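Pre-Session Checklist with Comments: Hand-Held Gripper Demonstrations
Project: Araya drawer study
Site: Urnness main hall
Checked by: Nantana Phromma
Period: September, morning block, start 9:40

Background for new checkers: we are testing whether a policy trained only on two-handed human demonstrations can learn to open a drawer and deal with what's inside. The Ellen baseline had 1000 demonstrations from one table. This round has fewer per table and far more variety, and the early results are really exciting - the policy reaches for the drawer from starting positions it never saw in training.

Section A. Grippers

A1. Marker cubes seated, faces clean, no lifted corners. OK
Comment: Wipe with a dry cloth only.

A2. Indicator light green before the demonstrator picks up an object. OK

A3. Finger pads free of dust and splits. OK
Comment: The left pads are due for a swap after 25 more demonstrations. Please log it on the Wolell sheet, not on the whiteboard.

A4. Both grippers held up in view of the head camera for the opening pose. OK
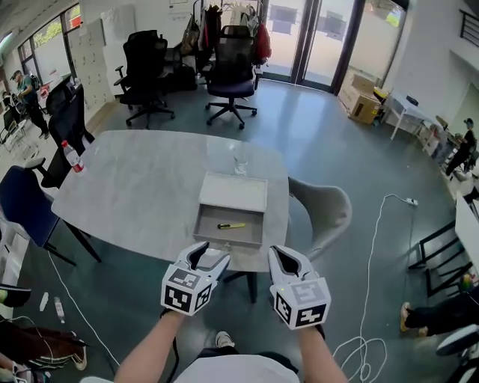

Item A4: opening pose over the table, drawer out, marker pen inside.

Comment: I love this pose. Both cubes are up where the tracker can find them, and it gives us a clean shared start for lining up the streams. Last round we skipped it and lost 270 demonstrations to bad alignment. Never again!

Section B. Table and objects

B1. Drawer box on the table, tray slides without catching. OK

B2. Drinking glass free of chips and cracks. OK
Comment: Check the rim with the light behind it. Chipped glasses go straight in the sharps bin.

B3. Water bottle cap tight. OK
Comment: Bottles may lie down or stand up. We want both in the data.

B4. Marker pen capped. OK

Section C. Floor and people

C1. Cables clear of the demonstrator's walking path. ACTION
Comment: White cable runs loose on the floor to the right of the table, with coils at the end. Tape it down or put a cover over it before anyone starts walking demonstrations. Seated work can go ahead.

C2. Small items picked up off the floor. ACTION
Comment: Small plastic bottle on the floor, easy to roll a foot on.

C3. Closed shoes, sleeves clear of the jaws. OK

C4. Chairs pushed back far enough for both elbows to swing. OK

C5. People at the other workstations told that recording is on. OK
Comment: They can carry on working. A busy background helps the method - the policy has to learn to ignore it.

Section D. Gripper camera view

D1. Jaw opening visible at the bottom of the view. OK

D2. Second gripper comes into view when the hands are brought together. OK
Comment: Such a useful check. With the other cube in view we get a second estimate of how far apart the hands are.

D3. Daylight from the glass wall not washing out the table objects. OK
Comment: Bottle and glass both easy to pick out. Repeat this one after lunch.
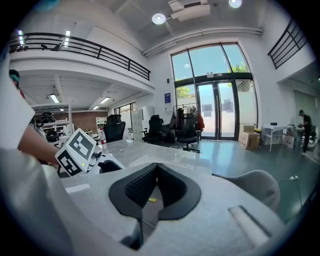

Section E. Sign-off

E1. Seated demonstrations: cleared to start.

E2. Walking demonstrations: hold until C1 and C2 are closed.

E3. Asset tag on the old steel cabinet (the 1978 one) still missing, carried over to the next check.

N. Phromma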